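Kelwood puts the snack cupboard on the ballot

KELWOOD - Residents of this lakeside town will decide in April whether the public library may go on feeding people, a question that has so far produced 576 letters to the council and one resignation from the book club.

The library has kept a snack cupboard by the returns desk for 10 years. It began as a box of granola bars for kids waiting on late buses. Then somebody brought soup, and the soup needed a microwave, and the microwave needed an outlet that had been promised to the large-print section.

Ainhoa Figueroa, the head librarian, says the cupboard cost $1,584 last year, most of it donated. She would like it on the record that this is less than the town spent repainting the bandstand, and that the bandstand has never helped anyone with algebra.

"I have people who come in for crackers and leave with a biography," she said. "I also have people who come in for crackers and leave with crackers. I'm fine with both."

Councilwoman Leire Salcedo is less fine. She supports the idea of the cupboard but says its contents have drifted. The original rules, typed on a single sheet and now taped inside the door, call for "plain, filling items." Salcedo told last month's meeting that sandwich cookies with a cream filling are filled, which she does not consider the same as filling. The minutes record laughter, then a request that the laughter be struck from the minutes.

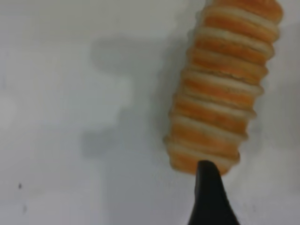

What the vote would do

A yes vote keeps the cupboard open and sets a yearly cap of $3,000, with leftover money going to the summer reading program. A no vote closes it at the end of the school year and gives the outlet back to large print.

Neither option mentions cookies. Salcedo tried to add a line limiting "items of a dessert nature" and withdrew it after 40 minutes of talk over whether a fig bar is a dessert. The town attorney declined to give an opinion on fig bars, then billed for the evening.

Grocer Ollen, on Main Street, has said it will keep donating whichever way the town goes, though it has asked to stop being thanked by name in letters complaining about crumbs.

Figueroa has put out a sign-up sheet for residents who want to speak at the next meeting, 7 p.m. in the library's back room. Refreshments will be served, pending a ruling.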